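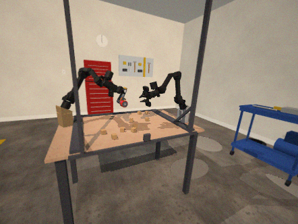

Murray Kennedy wrote in the margin of last week's handout that a grocery list is not a text, it is a thing you lose in the parking lot, and could we please get back to essays. His objection gets a proper answer this week, though he may not enjoy it.

Writing for Everyday Use
Notes for Unit 2: Instructions, Lists and Notes on the Fridge

Reading before class: the packet, up to and including the Banoleo pudding box. Skip the appendix. I put it in years ago and no longer agree with it.

1. Who is it for?

Back to the grocery list. Murray is right that it gets lost. He is wrong that it has no reader. A list written for yourself can say "the good bread" and work perfectly well. Hand that same list to your brother-in-law and he will come home with bread that is good by his lights, and you will have no case against him. What changed was the reader, and the writing should have changed with him.

Most bad instructions are lists to oneself that escaped. The person who wrote "then just attach the bracket as usual" had attached a great many brackets. You have not. The word "just" is a fair warning in any set of directions. So are "simply" and "obviously." Cross them out and see whether what remains still tells you anything. In the Skesuvon bookcase leaflet (packet, second item) step four shrinks to the single word "attach."

2. Order

Things should be told in the order they are done. Everyone agrees with this and hardly anyone manages it. Read the pudding box again:

"Pour into cups and chill, having first whisked the powder into cold milk."

By the time the reader gets to "having first," the powder is in the cups. Banoleo is a fine pudding and I hold no grudge, but I have made it wrong twice.

Warnings go before the step they belong to. If the pan handle gets hot, say so before the hand goes out. Legal departments prefer warnings gathered on one page at the front, where they can be skipped all together.

A condition goes before its action as well. Compare:

Turn the valve left if the light is off.
If the light is off, turn the valve left.

A reader in a hurry acts on the first four words of the first version. All readers of instructions are in a hurry. If they had time, they would have worked it out on their own and been proud of themselves.

3. How much to say

There is no rule. I am sorry, because rules are easier to grade. The packet has two sets of directions to the Nultville public library, both written by people who live in Nultville. One runs to 25 words and gets you there. The other is a full page, mentions a bakery that closed, and tells you where to turn if you have "gone too far," a point the writer describes so warmly that you begin to want to see it.

Still, the long one does something the short one doesn't. It tells you what you should be seeing when things are going well. Directions with no checks in them leave the reader alone with his doubts. One sentence such as "the river should be on your right" is worth a paragraph of reassurance. Put one in wherever a person could plausibly go wrong for a while without noticing.

Numbers, when you have them, beat adjectives. "Bake until done" is a riddle. "A generous pinch" depends on the pincher. My aunt's recipe for rolls says to use "enough flour," and she lived to be 80 without once explaining it to anybody.

4. Tone

Polite is good. Chatty is risky. The leaflet for the Mamo kettle opens with "Congratulations on your new friend!" and takes three paragraphs to reach the part about descaling. A reader with a kettle problem does not want a friend — he wants tea.

The opposite fault is the office kitchen note, which starts at "Please" and reaches capital letters by the second line. "Your mother does not work here" has been taped above sinks for as long as there has been tape, and the cups are still there. The note scolds but never says what to do. "Cups go on the top rack, dishwasher runs at five" has no sting in it at all and stands a better chance.

Use "you" and the plain command form. "The lid should be removed by the user" makes the user look around for this other person. "Remove the lid."

5. Testing

Give your draft to someone who has never done the task, then sit on your hands. Do not help. Do not sigh, either, since they will take it as a hint. Write down each place where they stop, go back, or ask you something. Those places are your errors, however clear the sentence looks to you. Arguing with the tester is a popular way to spend this exercise and earns no credit.

For next time

Write directions for one small job you know too well: tying a necktie, folding a fitted sheet, getting a toddler into a coat. One page at most. Trade with a partner and run the test described in section 5. Bring both the draft and the tester's stumbles, in whatever handwriting they happened.

Murray may write a grocery list, provided he gives it to somebody else to shop from and brings in whatever they bought. Anything perishable stays in the hall.

The longer assignment, on forms, is due in October. Start collecting bad ones now. The dentist is a good source.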